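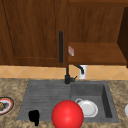

Sink layout in the simulated kitchen, attached to item 2.

Equipment Planning Meeting, Oltwood kitchen robot project
April 29, 2020, by phone

On the call: Embla Brekke (chair), Xóchitl Zepeda, Braulio Valdovinos, Tonantzin Olvera. Abundio Ventura joined during item 2. Minutes by Braulio.

12 shares | 3 comments

1. Last minutes
Approved. Tonantzin wants it noted that she never agreed the Vuremer arm was "the obvious choice." Corrected.

2. Simulation before hardware
Xóchitl went over the rendered kitchen. The sink has a ribbed drainboard on the left and a deeper basin on the right, with a round white dish in the basin. She proposes dish pickup as the first task and wants every bidder scored on it.

Embla asked what a good score in a rendering tells us about a real sink. Xóchitl said it tells us which bidders can't do it at all. Embla said that was a low bar for the money. Abundio asked about water, soap and grease. None of them are in the current task. Tonantzin pointed out that the basin walls and the faucet limit how an arm can come in, and the sales sheets only show open tables.

Agreed to use the sink task to rule bidders out and for nothing else. No purchase on simulation results alone.

3. Arms
Two quotes in, Vuremer and Sachdeva. Both leave out the gripper, the mount and training. Embla called this "a car without the wheels" and wants full prices in writing. Braulio doubts the Sachdeva delivery date. No vote taken.

4. Computing time
Altico offers a block of 228 hours for simulation runs. Xóchitl thinks we'd use all of it. Tonantzin asked how many hours went unused last time and didn't get a number. Held over.

5. Budget
Request for six workstations cut to two. Abundio objected, and his objection is recorded. The rest can be asked for again in August if the first ones are in use every day.

To do
Embla: full quotes from both arm bidders.
Xóchitl: written pass/fail rules for the dish task.
Tonantzin: unused hours from the last block.

Get planning notes by email. You can unsubscribe at any time.

Comments (3)

abundio_v: My objection was to the cut and to the August wait. Please fix.

Embla B.: Still no gripper price from either one.

T. Olvera: Who signs off on the pass/fail rules? I'd rather it wasn't the person writing them.

This site uses cookies. Accept | Settings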